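Share this story 335 shares 2 comments

Settle Time

Quarter to midnight, November, heat off in the building since six. I had my coat on and the planner log open in three windows and none of them agreed.

Demo for Kelach at nine. Pears, plates, two hands. That was it. That was the whole job, put the fruit on the plate, a thing my nephew does for free.

The arm code was ours. The perception wasn't. Perception came from Tadness, in a box, sealed, with a license that said don't look. So I didn't look. I only looked at what came out of it, which was poses. Object, position, confidence, sixty lines of that and then the planner picks a hand and goes.

Except it wouldn't go. Left hand would get out over its piece of fruit and stop. Right hand would come in near the pear and stop. Both of them waiting. No fault, no red, nothing in the queue. Status said SETTLING. 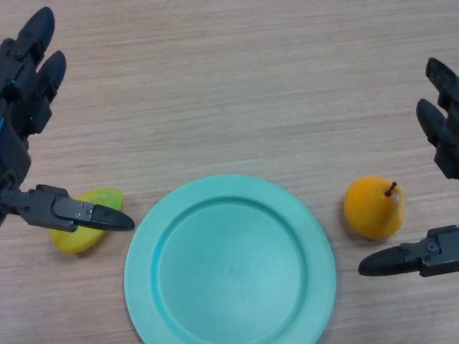 I grepped for SETTLING. Not in our tree. Not in the Jivari drivers either, and I've read those drivers more than I've read anything, more than my lease.

Okay. So who's writing it.

Tea. Bad tea. Came back, restarted the planner, same thing. Hands out, hands stopped. I put a timer on the state and it held for 600 seconds exactly and then dropped to IDLE, and the hands went home like they'd been excused.

Ten minutes. Somebody picked that number. It's a person's number.

Commit history next. Most of it was mine, some from the contractor at Chukwu, the one who quit in spring and left no handover, just a folder called misc. I'd never opened misc. You don't, do you. You inherit a folder like that and you walk around it for months.

I opened misc.

One file. An arbiter, tiny, sat between the poses and the planner. It was supposed to stop the two hands reaching for the plate at the same moment. Fine, sensible. Each hand asks for the plate, arbiter gives it to one, other one waits. But there was a second condition under it, and a comment over the second condition.

 # if both are equally sure, let them wait. one will want it more.

I read that maybe four times. Coat on, tea going cold.

Equally sure. I pulled the confidences. Left target, right target, same number down to the last digit, every cycle. Tadness had pushed an update that afternoon and the new build rounded. That's all. It used to spit out long ugly decimals and now it was tidy, and so the hands tied, and tied, and tied, and waited to want it more.

The fix was one line. Tie goes to the right. I typed it and didn't save it.

Don't know why. It was late. I sat there thinking about the contractor, who I met once, who ate lunch standing up, writing that comment at some hour like this one. Not a joke, I don't think. No smiley or anything. Had they just trusted it? That given ten minutes something in there would lean?

So I ran it again without the fix. Stupid. Nine hours to Kelach and I'm running the broken one. I set the log to print everything and turned my chair round and watched the table instead of the screen.

Settling. Three hundred seconds. Fan noise. Four hundred. Somewhere downstairs the elevator went, no one in it probly.

At five hundred and something the log scrolled. Just one line. I heard the right hand before I saw it. 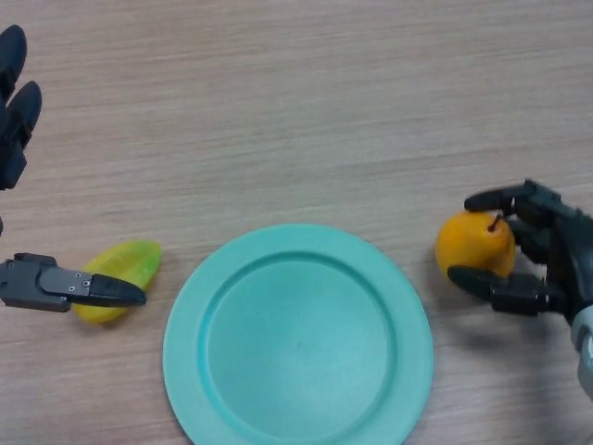 RIGHT: GRANTED.

I scrubbed back. Confidences were tied on the line before and tied on the line after. On that one line, right was higher. Last digit only. Could be the light — the streetlamp outside cycles, it does that. Could be a float thing, rounding the other way for one frame. I could've found out. I had the raw data, an hour would do it.

I wrote the fix instead. Tie goes to the right, saved, pushed, tests green. Ran it 2 times clean and that was good enough for Kelach.

Then the cleanup. The arbiter was dead code now, more or less. My line went in ahead of it, nothing would ever reach that second condition agian. Policy is you delete dead code. I've yelled at people about it.

I highlighted the block. The comment too.

Streetlamp went off and came on.

I moved the file out of misc and gave it a proper name and left the comment where it was. Commit message took me longer than the fix. In the end I put "handover" and shut the lid and went to find my shoes.

2 comments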